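The small green desk

Merkton, Friday, February 7, 2025

Went to Merkton for the chairs. Everybody goes to Merkton for the chairs. Came home thinking about desks, and mouse mats, and why grown adults will fight over both.

The building belongs to Vestergaard, three floors over an old tile warehouse, bad lift, good coffee. Half the first floor is now booths. Grethe Mikkelsen ordered them in June after the staff had sat at one long table for two years and complained for most of it. Noise, mainly. Also elbows. Also Ingvar Damgaard's phone voice, which carries.

"People wanted a wall," she says. "A small one would do. You'd think I'd offered them a house."

The booths come from Brondora, a firm Gaétan Gauthier runs with his brother-in-law, and they are curved because he can't stand a corner. Corners collect crumbs, he says, and cables, and paper nobody will ever read. He drew 137 versions of the panel before he let anyone cut one. Some were nearly identical. I have seen the folder and I beleive him.

The price raised eyebrows. So did the green. Esben Bech in accounts wanted grey and said so in writing, and he still calls it "the pond". He books a booth every morning all the same, usually before eight, and leaves his scarf on the chair when he goes to lunch.

There are rules, sort of. No lunch. No calls over ten minutes. Books go back on the left. That last one is Aksel Damgaard's, he is Ingvar's nephew and looks after the reading copies, and he gets quite pink when they wander off to the kitchen. The desks are 120 centimetres wide, enough for one person and a pile. Two people if they like each other.
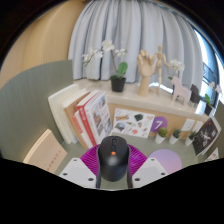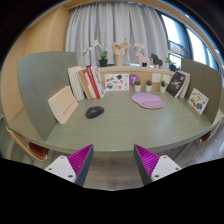 Mouse mats, then. The great Merkton argument. Gauthier hates them - a smooth desk should be left alone, he says, and he'd have every mat in the building in a skip by tonight. Grethe put them out anyway, from a shop called Fundemow, and had her pick of the colours. The lavender one with the raised bit for the wrist sits on the right of the desk, and the black mouse is over on the bare green top with nothing under it. One point to Gauthier. Aksel's books are at least where he wants them, on the left, leaning a bit, the red spines easy to find against all that cream and white. Esben says a mat is for people with sore wrists and he hasn't got one, a sore wrist that is. Ingvar brings his own from home and takes it away again at five in his bag. More booths are on order for the second floor, same curve, and Grethe hasn't told accounts the colour yet.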